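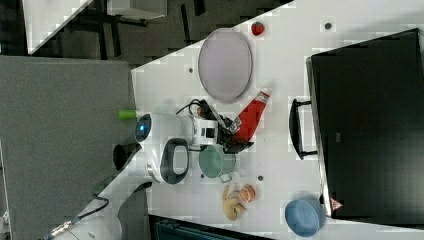 # Vornska Tabletop Kitchen Set

Share · 12 shares · 4 comments

Data card, revised January 25, 2024

## What this is

A collection of 900 pictures of kitchen things and toy food laid out on a white table. Plates, bowls, cups, fruit, a ketchup bottle. The layouts change, the table doesn't.

The project page calls this a "kitchen" set. I'd be careful with that word. Nothing in it gets cooked, and a strawberry next to a plate is a long way from a meal. If you want to know how people keep a real kitchen, look somewhere else.

## What's in it

- 900 pictures, grouped into 135 layouts
- 300 pictures with outlines drawn by hand
- a plain text list of object names for every layout

The outlines were done at Kindotdale in December. The name lists came from Ladness and were written separately, so the two don't always agree. One side writes "bowl" where the other writes "cup." We kept both versions, because merging them would have meant trusting one of them.

## Names we argued over

**Plate.** Pink, lavender, pale rose — all three turn up in the lists for plates that may well be the same plate. Don't use the color words as labels unless you've checked them yourself.

**Banana.** Listed as "banana" or "banana, peeled." Neither says it's a toy. The same goes for most of the fruit.

**Strawberry.** Some layouts have more than one. The lists don't number them, so "strawberry" could mean any of them.

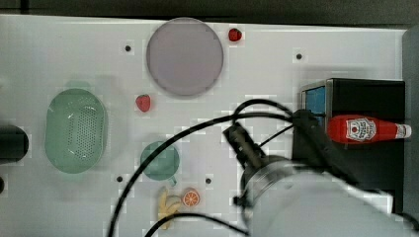
**Colander.** Filed under "bowl" in the first version and moved out after a complaint, which was fair. A thing full of holes won't hold soup.

**Orange.** "Slice," "half" and "round" are used as if they meant the same thing. They don't, and I wouldn't build anything on the difference.

## Known problems

In 124 pictures at least one item is partly hidden and its outline is a guess. Rai, the checking script, flags these, but it also flags some that are fine and I doubt it catches them all.

Light objects on a white table have poor edges. Zoom in before you believe an outline.

We've been told the set is good for teaching table setting and tidying. Maybe. I haven't seen a test that convinced me — there is no "tidy" label, and two people asked to mark the messy layouts picked different ones.

## Using it

Split by layout, never by single picture, or near copies will land on both sides. Report corrections with the layout number and the old name.

4 comments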